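Esatham laundry moves towel folding to two-arm stations

December 21, 2024

The commercial laundry operated by Dretinari in Esatham has moved part of its small-towel folding from hand tables to two-arm robot stations. The change covers flat cotton and blended cloths from restaurant and clinic accounts. Bath sheets, fitted sheets and garments are still folded by hand.

Dretinari put in the first station in August and ran it beside the existing tables on the day shift. The site now has 2 stations, staffed by one operator per shift. Before the change, the same group of accounts took up 4 folding positions.

Each station has a pair of arms facing a covered table. The cover is a plain blue fabric, chosen for contrast with white linen. Each arm carries a two-finger gripper with a camera close to the fingers, and further cameras view the table from other points. The control software, supplied by the integrator Duan, looks for the edges and corners of the cloth and selects grip points from them.

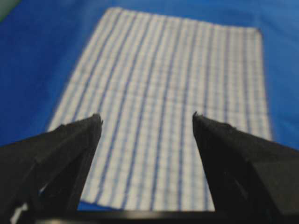 Edge finding is the slowest part of the cycle. Checked and striped cloths take longer than plain ones, as a printed line close to a hem can be read as the hem itself. Worn cloths with rounded corners are a known source of retries. When the software can't settle on two grip points it stops and lights a lamp on the station, and the operator flattens the cloth by hand and restarts the cycle.

The company has not published a cycle time. It states that a station folds more slowly than an experienced worker and that the gain comes from running through breaks and shift changes. The acceptance test set with Duan was a batch of 100 mixed towels with every stop logged by cause. The most common cause was two cloths picked up together at the infeed, a fault the arms can't clear without help.

Work at the site has been reassigned as follows:

1. Sorting. Staff separate linen by size and weight before it reaches the stations. Sorting was formerly done at the folding table by whoever was folding.

2. Station operation. One person per shift loads the infeed, clears stops and smooths the table cover. Creases in the cover are pressed out at the start of the shift.
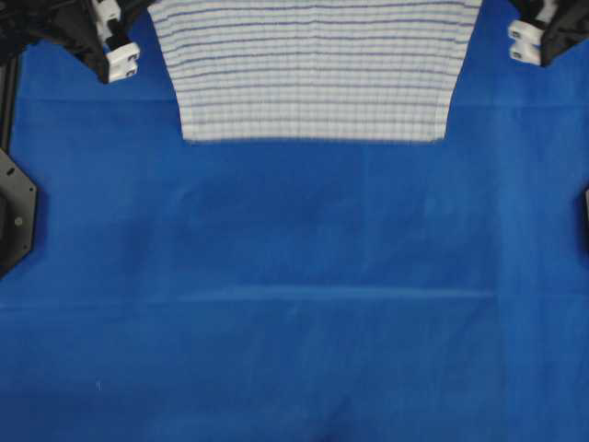
3. Inspection. Stained or torn cloths are pulled at a separate bench after folding. Hand folders used to catch most of these while folding, and the stations do not check for stains.

4. Hand folding. The remaining tables handle large items and any account that asks for a non-standard fold.

No positions were cut in the changeover, according to the company. Folders were offered training in sorting or station operation at the same hourly rate. Operators receive two days of instruction covering stops, restarts and the guard interlocks. Repairs and software changes stay with Duan under a service contract.

Staff feedback collected at the site was mixed. Folders reported less wrist and shoulder strain. Operators said the work involved more standing and waiting, and that stops tended to come in clusters when a bundle had been sorted badly. Dretinari has since added a stool at each station and moved the stop lamp to where it can be seen from the sorting bench.

A fixed camera at the side of the table is used to review stops after a shift. The recordings are kept for 100 hours and then overwritten. The view is limited to the work surface.

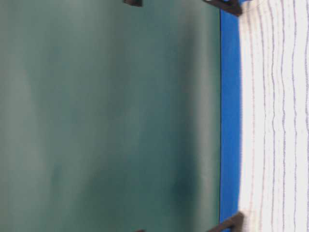
Fixed-camera view at the Esatham site, with a white, line-patterned surface at right.

Dretinari plans to install the same equipment at its Jodthorpe laundry once the infeed has been modified to separate cloths more reliably. No date has been set. The Jodthorpe site handles mostly hotel linen, and the company expects to keep a larger share of hand folding there.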